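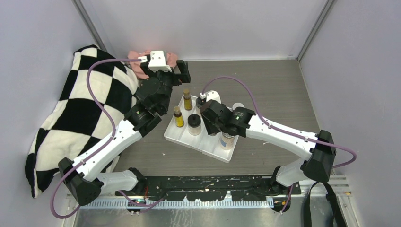
Two robot arms at a gray tabletop, a checkered blanket on the left.

The coaling station at Flesine was never meant to last. The navy leased the harbor in June, three years before the war, put up a pier and a row of sheds, and told the town council it would all be gone within the decade. It stayed in use for 31 years.

Coal decided where a steam navy could go. A cruiser on blockade duty burned through her bunkers in a couple of weeks, less in bad weather, and then had to leave the line and fill up. The closest proper base was Grerkon, 462 miles to the north. A ship sent there was lost to the blockade for most of a week, and the squadron never had ships to spare. Flesine cut the trip to a day.

The work was done by hand. Colliers tied up on the seaward side of the pier, warships on the other, and the coal went across in baskets. The station log is complete for the first year of the war, and it shows 2539 tons moved in the opening month. The yard had 326 laborers on its books by then, most of them hired from the farms behind the town. They were paid by the ton, and the rate was argued over all the time.

The biggest customer was the armored cruiser Toledo, built at the Zanard yard and known from the start as a hungry ship. Her boilers were an early design and leaked at the joints. Captains complained, the yard sent fitters, and the leaks came back. She coaled at Flesine so often that her crew had their own bench in the harbor tavern – the bench is still there, though the tavern is now a bank.
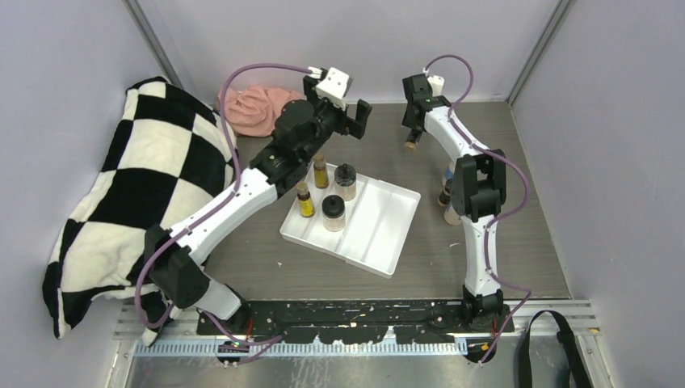

Mebrat Wolde thinks the station's part in the blockade has been oversold. In her view the cruisers could have coaled at sea from colliers, as they did on calm days that summer, and the pier mostly saved officers the trouble of planning for it. She points out that the log gives tons and dates but says very little about how long a ship waited for a berth, and that the Toledo once lay off the harbor for two nights with her bunkers nearly empty.

The waiting was real. The pier took one large ship at a time, and a second pier was approved but never paid for. Letters from the station commander ask for it again and again, in much the same words.

Oil finished the place. The last collier unloaded in spring, the laborers were let go, and the sheds were sold for lumber. More than 200 of the pier's piles can still be seen at low tide. The town put up a plaque on the harbor wall on 24 June 2001, with the name of the station and the years it was open.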